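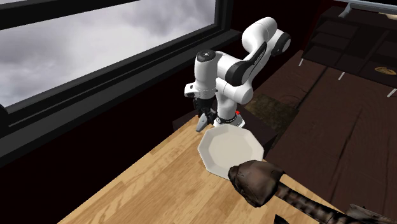 Luminița Pîrvu has been mending and retuning accordions for 24 years, most of them in the same two rooms above a bakery in Nistor. She learned from her uncle, who played at weddings and couldn't afford to pay anyone else to look after his instruments.

"He gave me the worst one to practise on," she says. "It had been kept in a shed. The bellows were full of moths and the wax had gone to crumbs. I was allowed to do whatever I liked to it."

The wax is still where most of her work begins. Inside an older accordion the reed plates are held to wooden blocks with a mixture of beeswax and rosin, and when it dries out the plates shift and the notes start to buzz. Pîrvu melts her own in a small saucepan and won't say exactly how much rosin goes in. More in summer, she says, and leaves it there.

A full rewax takes her about two weeks. She scrapes off the old wax, cleans each plate, replaces the leathers and sets everything back in order before she touches the tuning. The leathers are the thin strips that cover the reed not being used, and they curl with age. She buys hers from Jander, a supplier she has used since she started, and complains about the postage.

Tuning comes last. She scratches a little metal from the tip of the reed to raise the note, or from near the base to lower it, then puts it back and listens again. She uses an electronic tuner for the first pass and her ears for the rest.

"People bring me an instrument and say make it perfect," she says. "Then I do, and they ring me and say it sounds thin. They want the wobble back. You have to ask them what they play first."

The wobble is the tremolo, made by two reeds set slightly apart in pitch. Players from the villages around Grirelari like it wide. Those who have been to music school usually ask for it narrower. Pîrvu keeps a card for each customer with the setting written on it, and the cards go back to her first year.

Her busiest time is May, before the wedding season, when players find out what the winter has done. Damp is the usual trouble, although central heating does nearly as much harm. She tells people to keep the accordion in its case, standing on its feet as it would be played, and away from radiators. Many of them keep it on top of a wardrobe.

I asked about the instrument on her bench, a dark green piano accordion with its grille off. It belongs to a man of 84 who bought it second-hand as a teenager and has played it ever since. One of the bass buttons had sunk into the casing.

"That's an afternoon if you're lucky," she says. "The bass side is all rods and levers, one on top of another. You take them out in order and you put them back in order. If the telephone rings in the middle, I let it ring."

She has had one pupil so far, who stayed three years and now repairs harmoniums. She would take another. The pay is poor at first and the hands get sore, she says, and it helps to be able to play a bit. She plays herself on Sunday mornings, before the bakery opens, and the baker has asked her for something slower.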